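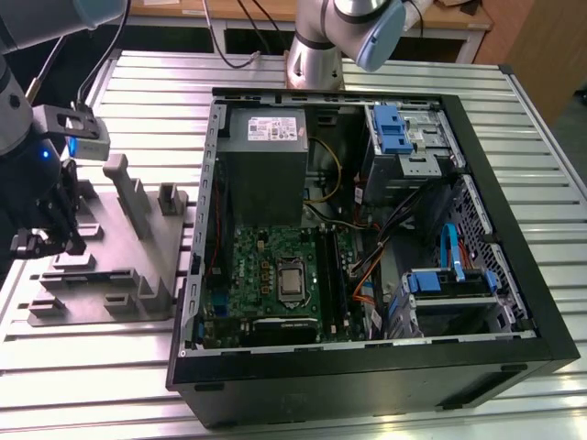 有读者来信抱怨,第3章讲完开侧板,满以为接下来就该动手拔东西了,结果翻过来又是一章“看”,能不能直接讲拆。

不能。先看。这一章不长,忍一忍。

第4章 开箱之后:认件、定序、放件

本章要点
认出机箱里的主要部件,说得出名称
看懂线从哪来、到哪去
排出拆卸顺序,写在纸上
给每个拆下的件找好位置

预备知识:第2章(断电与放电)、第3章(侧板)。没做完放电练习的,先回去做。

4.1 为什么要单独讲一章

Wallham 实训室上学年收了377份拆机记录,其中写了拆卸顺序的少得可怜。多数人侧板一掀,哪个顺手拔哪个。拔的时候没事,装回去出事。前面板那几根细线插哪?硬盘的数据线原先接的哪个口?不记得了。再翻手册,手册上又是另一个型号。

所以本章不拧一颗螺丝。只看、只写、只摆。

机箱放倒,开口朝上。立着看也行,但光进不去,线又往下垂,看不清。台面要平,稳。铝型材台面有沟,小螺丝会滚进去,下面垫块布,或者螺丝一律进盒,别搁台面上。

4.2 认件

按下面的顺序认,从大到小。

电源。一个金属盒子,上头有白色规格标签。先读标签在说别的,额定功率、输入电压抄进记录表。标签字小,用放大镜或者凑近了读,不要猜。电源不拆壳,本课程任何一章都不拆,里面的电容断电后还可能带电。

主板。最大的一块板,多为绿色,也有黑的、蓝的。其他件几乎都和它连着。主板留到最后。

处理器。通常在散热器底下,散热器取下后才露出金属盖。金属盖外有一圈固定框。取过散热器的机器,盖子不要拿手指去摸,指印不好擦。本章不碰。

内存。长条,竖插在槽里,两端有卡扣(有的主板只有一端能扳动,留意一下)。

扩展卡。插在扩展槽里,挡片固定在机箱后侧。显卡最常见。小机箱用的半高显卡容易被当成“别的什么东西”,记录里五花八门,写声卡的有,写网卡的也有。看挡片上的接口,不要光看外壳。

光驱位与硬盘架。品牌机喜欢用彩色塑料做锁扣和托架,蓝的居多。有颜色的地方一般就是给手碰的地方:扳、捏、推。先试着看懂它往哪个方向动,看不懂就不动。 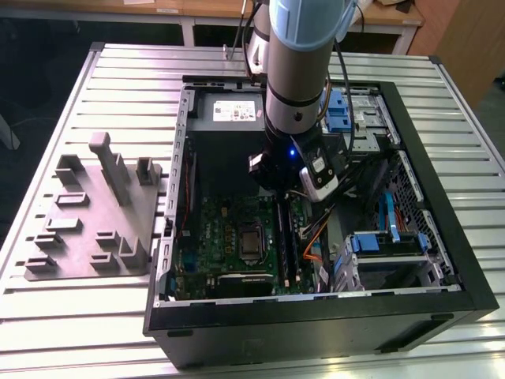 图4-2 卧放的机箱:主板、内存槽、显卡与光驱位

对照图4-2做一遍:合上书,把刚才的部件名默写下来,再打开书核对。漏了哪个,下次就先找哪个。

4.3 看线

线比件难。件是死的,线会绕。

一根线,两头都要找到才算看完。一头在电源,另一头呢?顺着走,手指跟着线走,别扯。成捆的线从扎带处往外分,一根一根分。

数据线和供电线分开记。SATA数据线扁而窄,颜色不一定,蓝的红的黑的都有,别拿颜色当依据。供电线从电源出来,颜色按电压分,但老机器和品牌机有例外,颜色只供参考,以插头形状和手册为准。

记录表用 Kirel 格式,附录B有空白页。每根线一行:起点、终点、插头形状、卡扣朝向。卡扣朝向这一栏最容易空着。空着的表退回重写。

拍照可以,不能代替表。照片上线压着线,底下那根看不见。

4.4 定序

原则就一条:挡着别人的先走。

哪根线横在内存上面,先处理那根线。硬盘架压着插头,先松架子。光驱锁扣要是被线缠住了,先理线再扳锁扣。主板最后,上面说过了。

写成编号,一行一个动作,一个动作只写一个动词。“拔线并取下硬盘”是两行。写好了交给同桌念,同桌念一行你用手指一处(只指,不拆)。指不出来的那行,重写。

顺序表限10行以内。写不下,多半是把看的步骤也写进去了。

4.5 放件

拆之前先想好放哪。这条每年讲,每年有人把内存条搁在键盘上。

放件的地方要满足:不导电的面,件和件不挨着,从左到右跟拆卸顺序一致。装回时从右往左取,不用想。

带卡座、插槽的托板好用,长短件各有各的位。Dellasari 教具目录里有现成的,自己拿塑料板做也行。插槽宽度要先试,太紧的槽会刮到触点。竖着插的件,重的一头朝下。防静电袋可以套上再放,袋子不要垫在件下面当桌布用。

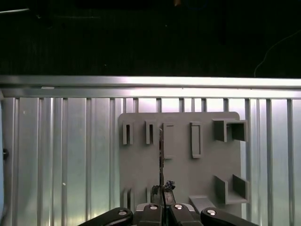 图4-3 带凸起卡座和插槽的灰色塑料板

螺丝另说。机箱螺丝和硬盘螺丝螺纹不同,混了就拧不进去,硬拧就滑丝。分格盒,每格贴条,条上写“从哪拧下来的”,不要写“大”“小”。Oltmanns 分格盒的盖子是通盖,扣不严时翻倒会串格,合上以后按一按四角。

4.6 本章实训安排

两人一组,一台机。一个看一个记,做完对换。时间一节课,够了。星期五那组因为机房要用,提前收台,表格先写完再搬机器。

需交:部件表一份,线路表一份,顺序表一份。用铅笔,改起来方便。桌号写在右上角,没写桌号的找不到人。

容易错的几处:
把电源线捆当成一根线来记
硬盘托架和硬盘本身写成一个件
只写了“蓝线”,没写从哪到哪
顺序表里出现“等”字

做完的可以先读下一章第一节,内存的取下与装回。工具不用带,手洗干净、擦干,静电腕带要带。腕带不够的到器材柜登记领取,柜号1,569,用完放回原处,夹子别缠着线绕圈,绕久了里头的芯会断的。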